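Replying to Izzati's note on the basket cell. Quoted part first, then what I changed.

> From: Izzati Tuhumury
> Since the February merge the right thumb clips the basket on approach. Same in the Rirnstead branch. Is it the collision mesh or the hand calibration? I'd sooner not retune grasps twice.
> Izzati

It's the mesh. The joint zeros on the hand match Retno's sheet.

## Basket collision

The old hull was a plain box with no allowance for the liner where it folds over the rim. I rebuilt it from the outer weave plus the liner and checked clearance with the hand held open at the right wall, thumb extended. 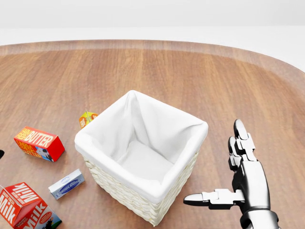 ## Contact settings

- Physics step back to 1000 Hz. The merge had dropped it to 200.
- Hull limit on the basket raised to 14.
- Thumb pad friction unchanged.

Juwita, please pull these into the Chong config before you rerun anything.

## Item spawn

Spawn heights were offset from the old table asset, so cartons dropped a few millimetres and could tip. I've set them from the new tabletop. Check by eye after each reset, as the logger doesn't record item pose yet.
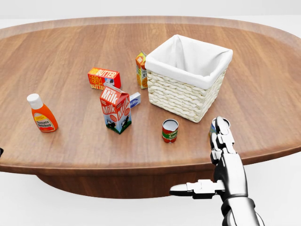

The grasp table still needs work for cylinders. I've split the can entries from the carton entries, and the finger closure limits are now set per item. With the fingers curled round a small can, only the top and a bit of label show above the hand, so don't rely on the label for pose checks. Use the joint readings. Around 80 resets should be enough before we tag it.

Puspita Gunawan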